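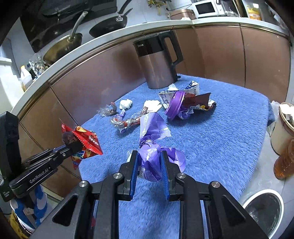 Galerie: Aufräumen nach dem Spieleabend

Herzlich willkommen auf meiner kleinen Galerieseite. Ich schreibe auf Deutsch, obwohl es nicht meine Muttersprache ist, und bitte um Nachsicht, wenn ein Artikel falsch steht. Die Seite gehört zu meiner Reihe über das Aufräumen in einer Wohnung, in der viel gespielt und viel genascht wird. Im Dezember treffen wir uns bei uns in Kollville besonders oft, und am Ende des Abends liegt immer etwas auf der Decke, was dort nicht bleiben soll.

Die Decke ist blau und flauschig. Ich habe sie vor 3 Jahren bei Clarkance bestellt, weil wir auf dem glatten Tisch die Würfel nicht gut hören konnten, oder besser gesagt: weil wir sie zu gut hören konnten. Seitdem rollt nichts mehr laut, aber die Fasern halten auch jeden Krümel fest. Wer eine solche Decke besitzt, der weiß, dass man sie nicht einfach abwischen kann. Man muss zuerst alles Große entfernen, danach die kleinen Stücke, und erst am Schluss kommt die Bürste.

Meine Reihenfolge ist seit langer Zeit dieselbe. Zuerst kommen die Papiertücher weg. Sie nehmen viel Platz ein, und unter einem zerknüllten Tuch versteckt sich gern noch ein Bonbonpapier. Danach sammle ich die Verpackungen ein. Die Papiertücher gehören bei uns in den Restmüll, die Folien in den gelben Sack. Bitte schauen Sie in Ihrer Gemeinde nach, die Regeln sind nicht überall gleich. Als ich neu in diesem Land war, habe ich in diesem Punkt viele Fehler gemacht, und die Nachbarin aus dem Erdgeschoss hat mir freundlich einen Zettel an die Tür geklebt. 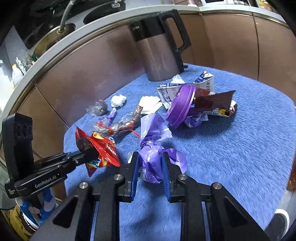 Bonbonpapier ist für mich das schwierigste Material auf einer solchen Decke. Es ist leicht, es hat scharfe kleine Falten, und es springt weg, wenn man es nur mit einer Spitze berührt. Ich fasse es deshalb gern tief unten an, wo es am dicksten ist. Bei dem violetten Papier sieht man das gut: Es ist in der Mitte gedreht, unten ist es zusammengerafft, und oben steht es wie ein heller Fächer auseinander. Die rote Verpackung mit dem gezackten Rand ist angenehmer, so ein Rand lässt sich leicht greifen. Die lange durchsichtige Folie mit den roten Streifen nehme ich an einem Ende und ziehe sie langsam zu mir, damit sie keine Krümel über die Decke schleudert.

Noch einige Bemerkungen, weil ich nach der letzten Galerie Fragen bekommen habe.

Die Bürste ist von Ghauri und hat Borsten aus Gummi. Ich bürste immer in eine Richtung, vom Fenster zur Tür. Wenn man hin und her bürstet, wandern die Krümel nur spazieren. Auf der Rückseite der Decke genügt einmaliges Ausschütteln auf dem Balkon.

Gewaschen wird die Decke selten, bei niedriger Temperatur und ohne Weichspüler. Nach der ersten Wäsche war der Flor etwas platt. Ich habe ihn im feuchten Zustand mit der Hand aufgerichtet, und am nächsten Morgen sah er wieder ordentlich aus.

Für Schokolade habe ich leider kein gutes Rezept. Ich warte, bis sie hart ist, und breche sie vorsichtig aus den Fasern heraus. Mit warmem Wasser habe ich einmal einen Fleck so groß wie eine Untertasse gemacht, das empfehle ich niemandem.

Eine Leserin wollte wissen, warum wir nicht einfach eine Schale für den Abfall auf den Tisch stellen. Wir haben es mit einer Schale von Clotari versucht. Sie ist sehr schön und sie war immer leer, denn wer gerade eine gute Karte in der Hand hält, der sucht keine Schale. Jetzt liegen die Walnüsse darin.

In der nächsten Galerie zeige ich die Schublade mit den Spielsteinen, die ich neu sortieren möchte. Es fehlen noch die Schachteln mit Deckel, sie sollen in den kommenden Tagen geliefert werden.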